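How to Teach the Packing Arm to Put Bread in a Basket

Updated 11 Jul 2025

You used to put rolls in baskets. Now you put rolls in baskets while a machine takes notes. The Stelex arm came to the Lerkik bakery line in January, and the plan at Bumora is for every packing station to have one. This page covers setup, teaching and what to do when the arm sulks. It assumes you've finished the safety walk-through and own a pair of shoes with closed toes.

Before you start

Clear the table of everything except one item and one basket. Phones, scrapers and coffee go on the shelf behind you. Wipe the tabletop and let it dry.

Set the basket to the right of the item and leave bare table between them. It can sit at an angle. Customers will not hand us tidy baskets, and the arm may as well find out early.

Log in at the Alhassan screen with your own badge. Teaching time is paid at the packing rate plus 2 dollars an hour, and the screen is how payroll knows. If you borrow a badge, you are giving someone a raise.

Step 1: Check the wrist view

Press Teach, then View. Guide the arm by its handle until the gripper is down inside the basket. Most people expect to see a basket. What you get is mostly weave. 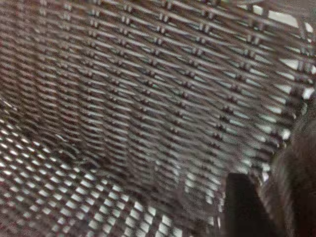 Wrist view inside the basket, with the gripper at lower right. Blur means the picture was grabbed on the move.

Hold still and the picture should sharpen. If it stays soft after a full stop, clean the lens with the gray cloth, never your apron. Bright gaps in the weave are fine. Don't turn the lights down to get rid of them.

Step 2: Set the start position

Pull the arm all the way back and press Home. Then switch to the table view and look at the layout the way the software will. 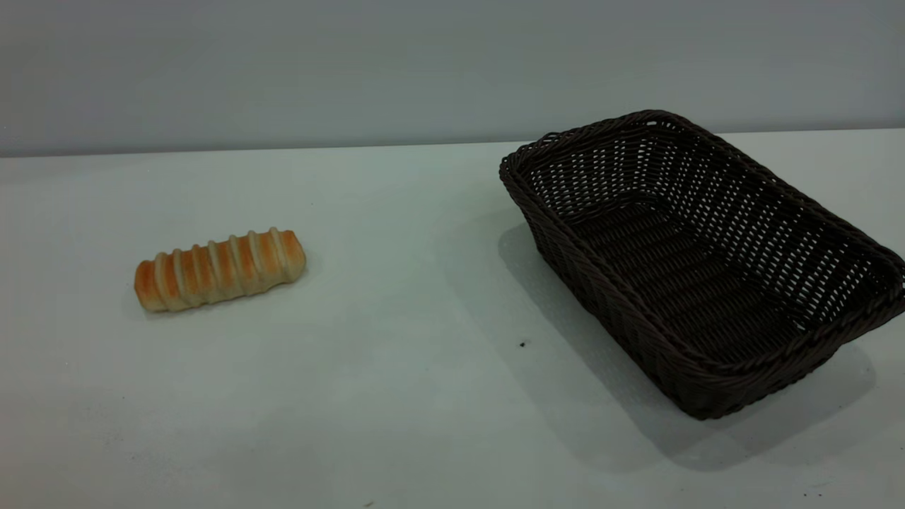

Start position: roll on the left, empty basket on the right, arm clear of the table view.

Part of the basket may run past the side of the picture. The software accepts this as long as the opening is mostly in view. Press Save Start.

Step 3: Teach the move

Take the handle and walk the gripper to the roll. Close it, lift, carry, lower, open. Go at your normal pace. People slow down when they're being recorded and then complain that the arm is slow.

Repeat until the counter reads 60, turning the roll a little each time. The full library needs 2,000 runs, split across shifts -- please don't try to be a hero before lunch.

Step 4: Hand over

Press Run and step behind the yellow line. For the first 600 unassisted picks, one person stays at the station. Your job is to press Stop and write down why. "It looked wrong" is a valid entry. You've packed longer than it has.

If the arm stops by itself

Check for a shifted basket first, then press Resume. If it stops again, pack by hand and file a ticket under Station Faults. Hand packing still counts toward your shift total, a point that took three meetings to settle.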